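[Mokasetti] Re: dryer 1 cell, picks at the basket rim and the lint filter
From: Ville Pelkonen
Date: 15 Jan 2020

Lempi, thanks for the log. Your message first, my answers under it.

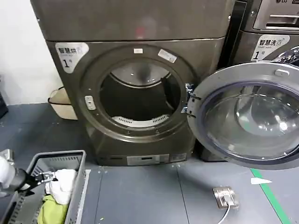
Lempi Hakala wrote:

We have taken over the number 1 dryer cell at Drivholm and I am trying to get it back to where your notes say it should be. Three things are bothering me.

First, the arm stops short when it goes into the basket. The protective stop comes up as the gripper passes the rim, mostly on the side nearest the dryer. If I clear it and run again from the same spot it often goes through, so I don't think it is a plain collision every time.

Second, on loading, a sleeve or a hem sometimes stays behind on the lower lip of the drum, by the lint filter. The door then doesn't latch and the sequence waits until someone comes over. I have moved the release point deeper into the drum twice and it has helped a little, then stopped helping.

Third, how often do you clean the filter, and do you do it with the arm parked or with the power off? The notes say "regularly" and nothing else.

We are running at 70 percent speed. Nulteo is the version that was on the controller when we got it. I have not touched the hand-eye calibration.

Lempi

(end of quoted message)

I'll take these in a different order, as the first one depends on the calibration and I would look at that before anything else.

Calibration

You say you have not touched it. It needs doing again after any move of the base, and your cell was moved. Even a shift too small to see at the wheels will show up at the far end of the arm. When we last moved ours we were 9 mm out at the basket and nearly right at the dryer door, and we spent a day changing basket settings before anyone checked.

Use the Kolev board, the stiff one. The paper copy in the drawer has curled and should have been thrown out. Put the board flat on the floor where the basket normally stands, take the poses in the "low" set, then prop it upright in front of the open dryer and take the "door" set. Nulteo will accept the low set alone and report a good residual. Do both anyway. The door set is the one that fixes the tilt, and a tilt error is what pulls the reach to one side as the arm goes down.

After saving, restart the controller. The new values show on the settings page right away but the planner keeps using the old ones until it has been restarted. This has been in the bug list for a long time.

Basket

The rim is where the trouble is. The planner treats the basket as a box with a solid wall and adds a margin all the way around. In our copy of the configuration the rim height is set to 171 mm, measured to the top of the rim from the floor panel. Measure yours. If you have changed to another basket at any point, the old height will still be in there, and the approach will be too low on one side or needlessly high on the other.

Also check the angle. Nulteo takes the basket angle from the first look only and does not look again after the first pick. If the gripper or a garment drags the basket around while lifting, the next pick is planned against a basket that has turned. That would match what you see, a stop near the rim that goes away when you run again, as running again from the start forces a new look. Set "relook_after_pick" to on. It costs 1000 ms per item and I have never found that it mattered next to the length of a drying program.

The slotted sides are worth a mention. The depth points go through the slots and land on the floor behind, and some of them get counted as free space. Turn on the hole filter for the basket region only. If you turn it on everywhere it will also close up part of the drum opening and you will get "no path to goal" at the dryer.

If the stops go on after all that, put the arm in free drive and feel the wrist by hand before you change any force limits. Ours had a cable tie that caught at one particular rotation and gave a small jerk. The controller read it as contact. I would rather you found something like that than raised the limit over it.

Fingers

Wipe the fingertips with isopropyl and a cloth at the start of each day. Lint builds up on them and thin fabric starts to slip, then the grasp check fails and it tries again lower down, closer to the basket floor. While you are there, open and close the gripper fully with nothing in it and watch that the two fingers travel evenly. Look into the linkages too. We pulled a long thread out of ours with tweezers last January, wound around a joint so tightly that it had to be cut in two places.

Don't oil the linkages. Somebody before us did and it went onto a white shirt.

Door and lower lip

Your second problem is, I think, mostly a matter of the order of moves. Moving the release point deeper only helps with short items. With anything long the far end is still hanging out over the lip when the fingers open, and it falls across the filter slots.

What we do now:

Enter high, in the upper half of the opening.
Go in to the release point, open, and back out 40 mm with the fingers open.
Close the fingers, lower, and make one slow push inward along the bottom, staying clear of the filter.
Leave, look at the lip from the standard view, and push once more if any fabric is seen.
Only then go for the door.

The push must not touch the filter. It is a light part and the grille has thin ribs between the slots. Set the keep-out box over it with 15 mm on top. On ours the box was drawn from the drum model and came out too shallow, so I measured with a ruler and typed it in.

For the door itself, the hinge is on the right and the latch is on the left of the opening, so the closing push wants to be out toward the free side of the door and never on the glass. The glass is domed and the fingers slide off it. Push on the outer ring. The last part of the travel should be slow until the latch takes, and then hold for a moment. If it doesn't latch, the sequence should open the door and look at the lip again instead of pushing harder. Check that "door_retry" is set to "reopen". Some older cells were shipped with "push".

And keep the door swing clear of washer 1. The open door stands in front of part of the washer, so if both machines are in the same job file, the dryer door has to be recorded as closed before the washer sequence may start. There is no automatic check for this. We put it in by hand as a condition on the first step.

Filter cleaning

Before each working day, and again at midday if you are drying towels. Arm parked and the enable switch off. I don't cut the power for this. I do cut it for anything where my hand goes into the gripper. After the filter is back in, run a finger along it to feel that it is seated flat, as a raised edge will catch cloth and the depth camera will not see the difference.

Every 600 loads we also take the filter out and wash it under the tap, vacuum the space under it, and check the screws on the wrist flange against their paint marks. Write the load number on the sheet. Nulteo resets its own counter when you update it.

Floor

Two small ones while I'm on the subject. The floor outlet in front of the machines has a plug in it, and the cable should run away from the base path, toward you as you face the dryer. Walk the path with the base switched off and make sure the wheels don't cross it. And if the green tape has been lifted and put back down, take the base position from the floor marks in the map and don't trust the tape.

I would do it in this order: calibration, restart, basket height, relook, then twenty picks at 30 percent speed with nothing else changed. Go back to 70 when those are clean. Leave the release point where I had it in the notes, since you have moved it twice, and try the push along the bottom from there.

Can you send the calibration file once you have both sets in it, and the log from the twenty picks? The full log please, with the planner messages. The one you attached has only the stops. I can put our job file for the loading sequence in the shared folder tonight, but the drum positions in it are for our machine and you will need to teach them again before running it.

Ville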